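20 October 2020, bench notes, two-arm cell (TQ)

Goal for today was clothes pile sorting, teleop, as many good demos as we could get before Siham needed the workstation. Left arm on the yellow cloth side, right arm in the pile.
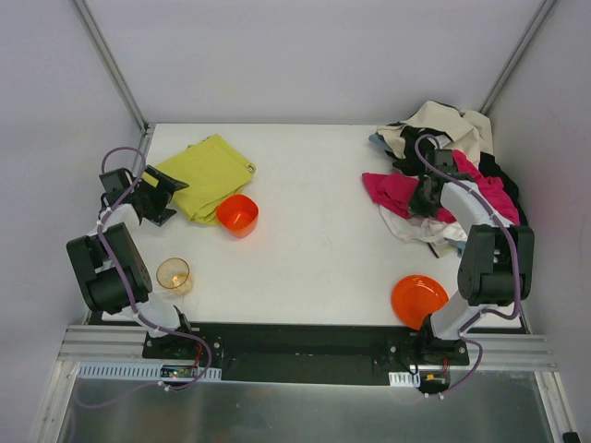
## Where we got to

94 episodes recorded, 31 thrown out on first pass. Wanted 100. Lost most of an hour to the cable business, see further down.

Task string as logged: "take one garment from the pile, lay it in the middle of the table, let go, return." Yara wants it reworded so the garment gets named. I left it alone for today so the set stays consistent, but she's probably right, half of what goes wrong is the model (and me) not knowing which one we're after when two are wound together.

Cup and plate stay on the table as distractors. Orange things, small clear cup. Not to be touched in this task. If you bump one and it moves, keep the episode, tag it `bump`. If you knock one over, discard. Tadeusz and I disagreed on this and that's the compromise, pls don't re-argue it in the log file comments.

## Setup, so it can be repeated

- Arms homed from the Sallumance script, not by hand. By-hand homing left the right wrist a bit off in July and we didn't catch it until training.
- Gripper force on the low preset both sides. High preset grabs better but drags the whole pile with it.
- Pile built fresh every ten episodes: pick everything up, drop from forearm height, back right corner. Do NOT arrange it. You will want to arrange it.
- Yellow cloth goes back to the left by hand if it wanders. Position doesnt need to be exact.
- Lid lights on, room lights off. Wrote this on the tape label too.

## Operator notes

Me first block, Siham second, Yara third. Siham is much smoother than me and her episodes run shorter. Mine have a hesitation right before the grasp, very visible in the joint plots, a flat bit and then a lunge. Have to decide if we want that in the data. Knut's view: keep it, variety helps. My view: the policy will learn to hesitate, we saw exactly that with the Ketora towel set, where it hovered over the towel and never came down.

Will train one with and one without my block and compare. Cheap enough.

Yara tried coming in flat with the fingers and scooping under the edge. Good on the thin stuff, hopeless on anything with a thick seam. Straight down and pinch is still the default. Tagged hers `scoop` so they can be split out later.

## Things that went wrong

**Cable, right side.** The purple cable on the right arm arcs out over the pile when the gripper is down in the back corner. Twice it lay across a garment and came up with it. Not a collision exactly but the fabric was being lifted by the cable and not the fingers, so the grasp label is a lie. Those are in the 31. Moved the clip one hole further up the link, better, still not great at full reach. Left arm does the same kind of loop but there's nothing tall under it so no problem so far.

**Double grabs.** Biggest category of discards. Pinch the pink one, get the white one as well. For now the rule is: if the second garment drops off before the middle of the table, keep. If both land, discard. I think we should be keeping those in a seperate folder in case we want a "shake it loose" behavior later. Knut to make the folder.

**Black garment.** Hard to see in the wrist camera, almost no contrast against the jaws. Depth is noisy on it too. Operators cope by looking over at the table directly, and that's cheating from the policy's point of view as it can't do that. From now on operators look at the screens only. Siham has a bit of foamboard she's going to stand in the way.

**Dropped frames.** 2 episodes with gaps in the left wrist stream. Recorder wrote them anyway and reported no error. Added a check on timestamps after each save, prints in red. If it prints red, redo the episode, don't try to patch it.

## Review pass

Went through everything at 4x with Tadeusz. What we looked for, in the order we did it:

1. Both arms at home in the first frame
2. Only the right arm does the picking (left is allowed to hold the pile edge)
3. Garment fully let go before the arm goes back
4. No hands in view
5. Timestamp check passed

Number 3 catches more than you'd think. Beige one likes to hang on a fingertip and ride home with the arm.

Number 2, a few of Siham's have the left arm crossing over to help pull. Looks great honestly, wish it was the task. Kept under `bimanual`, not in the main set.

## Compared to last set

Obeidat's convention for success flags (one flag at the end of the episode) is too coarse for this. Split it in three: grasped, moved, released. Old episodes not relabeled. Somebody could do it with the scrubber in an afternoon, I'm not volunteering.

Episode length is more spread out than the towel set. Padding to the longest is wasteful, chunking handles it, but check that the sampler isn't picking mostly from the long ones. Think it was, last time. Look at `sampler.py`, the weights line, there's a comment from Knut that just says "hmm".

## Next

- [ ] Knut: folder for double grabs, answer for the "hmm"
- [ ] Yara: wording for named garments, short list, no colors that sound alike
- [ ] Siham: foamboard
- [ ] Me: better cable clip for the right arm, ask Cornlow if they still have the springy kind
- [ ] Me: train with / without my block
- [ ] Tadeusz: second review on anything tagged `bump`, I was getting tired by then
- [ ] More garments. These ones are getting too familiar, I can pick out the pink one by feel of the gripper current now

Copied to both drives, checksums match. Pile left as is, power off at the strip.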